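4.2 Does folding on the bed save any time?

Household advice on laundry is nearly unanimous that clothes should be folded on a table. The bed is treated as a bad habit: too low, too soft, and likely to leave the folder with a sore back and a crooked pile. We found very little behind this. The source most often cited in the manuals we read is a pamphlet by Barrera, which gives no measurements and seems to rest on the author's own preference. Istenier repeats the claim and adds a figure for time lost, but does not say how many people were timed or what they were folding.

Our own records do not settle the matter, though they make the strong version of the claim hard to believe. Of the 612 folds logged in the July round, 474 were done on a bed and the rest on a table or counter. Median times were close enough that we would not want to rank the two surfaces. Plain cotton pieces took about as long on either. Larger items may have gone a little faster on the bed, where there was room to lay them out flat, but only 29 of the logged folds involved anything larger than a bath towel, and we do not think a finding can be hung on so few.

A second claim deserves even more doubt. Flasatora argues that a patterned sheet slows the work because the eye loses the edge of the cloth against it. It is a reasonable guess, and it has been passed along as though it were a result. The trouble is that pattern and color were never varied separately. A plain, strongly colored cloth on a busy sheet is one case (Figure 3), and a printed shirt on the same sheet is quite another. Any study that lumps them together will find whatever its mix of laundry happens to produce.

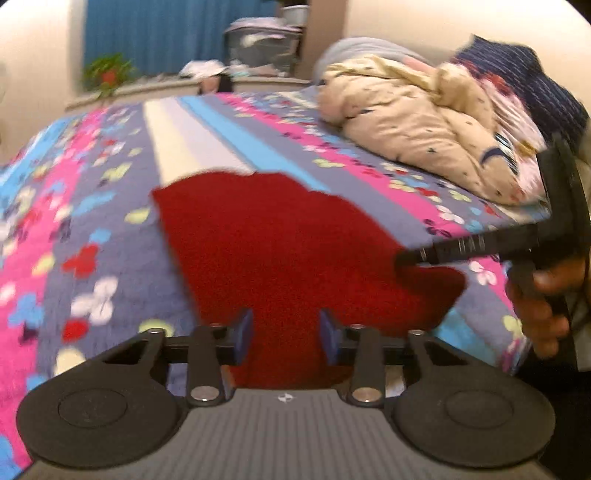 Figure 3. Plain red cloth on a striped and floral bedsheet, spread out in an irregular shape.

Nor is it clear what "losing the edge" would mean in practice. People who fold a great deal of laundry seem to work from the corners, and a corner can be found by feel. In comments on an earlier draft, Waqas Paracha suggested that the real cost comes from the sheet sliding along with the cloth when it is pulled. We find this more convincing than the visual account, but we have not tested it either, and the Zondent protocol we followed has no field for recording movement of the surface underneath. Until someone adds one, the advice to clear the table first should be read as a matter of taste.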